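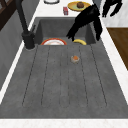
Gray sink and drainboard, with a small white dish on the drainboard.

Last updated: Friday, April 26, 2024

Ticket: Scoreboard and stats feed out of step, Plakdale home gym
Status: Solved, watching it through the next home game
Gear: Zervas scoring console, Skoralow stats app on the bench laptop

1. What we saw

Great game against Flurkcombe, awful night for the feed! The wall scoreboard had us at 74 with under a minute to play and the live page had us 8 points short. Parents following from home thought we were losing. The book at the table matched the wall, so the console was fine and the trouble was somewhere between it and the app.

The gap opened up in the third quarter, right when we started pressing and the baskets came in bunches. Free throws all went through. Every missing basket was a fast-break layup scored within a couple of seconds of a steal.

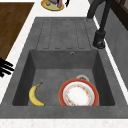
2. First things tried

- Restarted the app at a timeout. Feed came back, total still wrong.
- Swapped the cable from console to laptop for the spare. No change.
- Turned off the gym wifi and used a phone hotspot. No change, and the page got slower, so we went back.
- Typed the right score in by hand. It held until the next basket, then dropped back to the old total plus two. That was the first really useful clue of the night!

So the app was keeping its own running count and ignoring the total on the console.

3. Replaying the game

This part was fun. The console keeps a log of every button press, and you can play it back into the app with no game going on. We ran the whole second half twice and got the same missing baskets both times. A fault you can repeat is such a relief after a season of shrugging at this thing (we had a smaller mismatch back in November and blamed the cable).

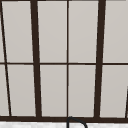
4. Cause

The app has a setting called "merge quick events," and ours was set to 500 milliseconds. The console sends the steal and the basket as separate messages, but when the operator catches up after a busy stretch they go out almost on top of each other. Anything inside the window was merged into one event, and the app kept the steal and threw out the points.

5. Fix

- Open Settings, then Feed, then Timing.
- Change "merge quick events" from 500 to 40.
- Set "score source" to Console total. Ours was on Event count.
- Save, close the app fully, open it again.

Replayed the log a third time and the final score matched the book. Play-by-play was right too, steals and all. So happy with this one!
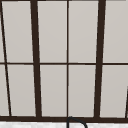

6. Still open

- The visitors' laptop profile has the old timing value. Change it before the junior varsity game.
- Foul counts looked right on replay but haven't been checked line by line against the book.
- Save a copy of the console log after each home game until the season ends. The console overwrites it at the next power-up.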